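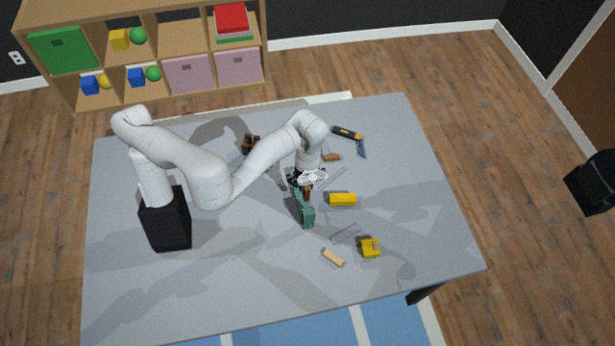

Shade and Water Use in Small Vegetable Plots: Final Report

Summary

Our group wanted to know if shade cloth lowers the amount of water needed to grow lettuce and bush beans in the Nultley area. We ran two plots side by side for 7 weeks, one open and one covered. The covered plot used less water. Lettuce did better under the cloth and beans did worse.

Background

Nultley gets most of its rain in spring, and the town garden pays for water by the gallon from June on. The garden's manager, Laurier Caron, told us that water was the largest item in last year's budget. Many plot holders there already use old bedsheets as shade, but there were no records of how much water that saves.

Method

Each plot was 300 square feet and had the same compost worked in before planting. We put a meter on each hose. Plots were watered in the early morning whenever the soil probe read below the level we had set at the start. The cloth was hung on wire four feet above the soil, open on the north side.

Zawadi Mrema took the meter readings. Ho-yin Yen did the planting layout and weighed the harvest every Thursday. One reading from the open plot was lost when the notebook got rained on, so we used the difference between the readings before and after it.

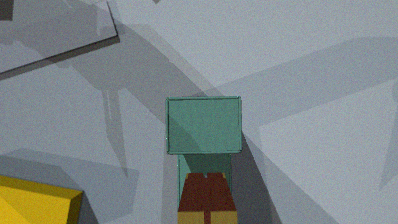
Results

The open plot used 3,000 gallons over the whole period. The covered plot used 1,114 gallons fewer. Most of the gap came in the last half of the study, when the days were hottest.

Lettuce in the open plot bolted early and a good part of it was too bitter to use. Under the cloth it kept producing until we stopped. Beans in the open plot gave heavier pickings each week, and the covered plants grew tall and thin with fewer pods. Slugs were a problem only under the cloth, mostly along the north side.

Problems

The cloth came loose twice in wind. The second time it lay on the lettuce overnight and flattened one row, which we left in the totals. The soil probe also gave odd readings near the path, where the ground is packed hard, and we moved it after the first week.

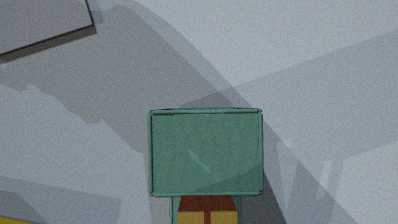
Feng-yi Cheung

I wrote this last part for the group. With only one plot of each kind, we can't say how much of the difference came from the cloth and how much from the ground itself. The covered plot sits slightly lower and may hold water longer. A repeat should swap the two plots and use a lighter cloth over the beans, or none.

We would also measure soil temperature next time. Man-lok Yip has offered to lend two thermometers, and the wire and posts are still in the shed by the Distunley Road gate.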